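The Slow Return of the Night School

When the furniture plant in Stolthorpe cut its second shift, the public library started staying open until 10 on weeknights. The plan was to give people a warm place to fill out job applications. Within a year the upstairs rooms were booked solid with classes in bookkeeping, basic algebra, conversational Spanish and small engine repair.

Evening classes for adults used to be common in towns this size. Stolthorpe High ran them from the end of the war until the budget cuts of the early eighties, and older residents still talk about learning to type or weld there. After that, anyone who wanted a course had to drive 40 minutes to the community college in Markedier, and most who worked days did not.

The new program is called Kairys. It has no building. It borrows rooms from the library, a church hall and the back of a hardware store on Trirkach Street. A full course runs from September to just before the holidays and costs $75, books included. Teachers are paid a flat fee per night. Several have full-time jobs at the college and take the work for the extra money, which they say openly.

The most popular class is still algebra. Many of the students need it for a licensing exam or an apprenticeship, and some left school before they got that far. The class starts with fractions. Two full evenings go to fractions, and the teacher won't move on until everyone can add thirds to fifths without help — a pace that annoys the quicker students and keeps the rest coming back.

Dropout is the main problem. Shift changes, sick children and car trouble take people out, usually in the third or fourth week. Kairys now lets anyone who leaves return the following term at no charge, and it mails a short packet of the missed lessons. Attendance has improved, though the winter term is still thin.

Money is the other problem. The program runs on fees and a county grant of $3,000 a year, renewed each spring after a hearing. Paper, photocopying and room supplies come out of that, and so does the heating bill at the church hall.

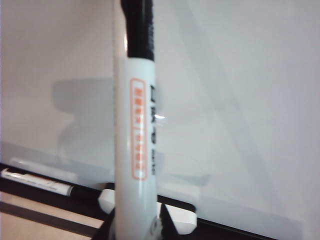
One former algebra student said by phone that the free return was the only reason she finished. She had quit twice, both times when her hours changed, and she would not have paid a second fee. She would like to see a class that meets in the morning, for people coming off nights, and she has asked the library for a room.

The library opens at nine, and the upstairs rooms are free until noon. Finding a teacher for those hours will be harder, as most of the current staff work days. Registration for the next term is at the front desk, in cash or by check.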